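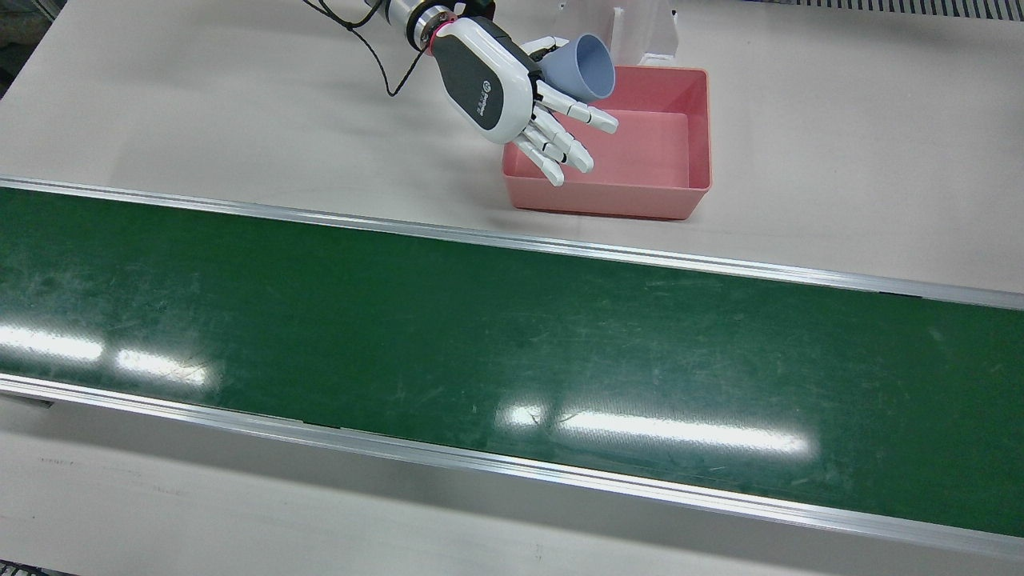
Quick one before work. Flying boat is finally off the bench and the masking tape is in the trash, so here's where things stand.

Kit is the Follberg one, 1/72, the big twin engine boat with the high wing. 494 parts. The old Tamex kit of the same plane, which I built as a teenager and dropped down the stairs, had 134. Most of the difference is interior. Bunks, a galley, little shelves, a bilge pump. I built all of it. You can see maybe a tenth of it through the side hatch if you hold a flashlight just right. No regrets on the galley. Some regrets on the bunks.

Hull fit is good. Really good up to the step, then not so much. There's a gap behind the step on the left side, wide enough to slide a credit card in, and I'm pretty sure it's me and not the plastic, I think I had the rear bulkhead in a hair crooked. If you're building this one, dry fit the rear bulkhead with BOTH hull halves taped up before any glue. Instructions have you glue it to the left half first. Don't.

Filled it with stretched sprue and thin cement, let it sit two nights, sanded. Started at 400 and went up to 2,000 before primer because I wanted the hull bottom slick. Total waste of time under flat paint, but it felt great.

Rescribing the panel lines took forever. Keel line wandered on me twice. Filled it, did it over, wandered again, less. Left it. It's on the bottom.

Paint. Used Mrema acrylics for the first time, the ones in the squat bottles. Sprays nice straight from the bottle if your compressor is set low, dries fast, maybe too fast, I was cleaning tip dry off the needle every few minutes. The sea gray is gorgeous. The white is not. Four coats over gray primer and it was still blotchy on the floats, so I stripped the floats and started again with a white primer underneath. Two coats after that. Should of done that to begin with.

Also it scratches. Let it cure longer than the label says. I picked up the wing by the tip the next morning and left a perfect thumbprint in it.

Decals – mixed. The national markings went down fine with a bit of softener. The walkway lines on the wing are one long piece each and they want to fold over on themselves. Cut them in three. The joins land on panel lines anyway so you can't see them. One of mine shattered and I painted it in with tape, and now the painted one looks better than the decals, so that's annoying.

The rigging for the antenna is not in the box. I used the stretchy thread, tiny drop of superglue, hole drilled in the fin. Broke the drill bit in the fin. It's still in there. Antenna is now next to where it should be.

Props are the weak spot of the whole kit. The blades are seperate, there's no jig, and the locating pins are so small that they'll go in at any pitch you like. I drew the three angles on a card and lined them up on that, and from a normal distance they match. Aftermarket resin ones are out there for more than I want to pay for propellers.

Weathering I kept light. Salt streaks off the step, some exhaust, a filter over the upper wing so it isn't so flat. Was going to do oil dots on the hull sides and ran out of patience. Might still.

Things left to do:
Beaching gear, painted but not on
Pitot tube (lost, making a new one from tube)
Clear coat on the canopy frames
Base

The base is the part I'm stuck on. I like the idea of it on a ramp, half out of the water, but the last time I poured resin water it never set and I had a sticky dresser for a month. Could just do concrete and call it a hardstand. Opinions welcome.

Entering it at the Plaswood show in September if I get the base done. Went last year and there were 248 models on the tables and I think three of them were flying boats, so at least the category should be quiet. Parking is bad, get there early.

Next up is something small. One engine, no interior, closed canopy. Two colors at most. There's a Tamex trainer in the closet that's been there since I moved, and the box is already crushed so I can't even sell it.

Ok, late. More photos when the beaching gear is on.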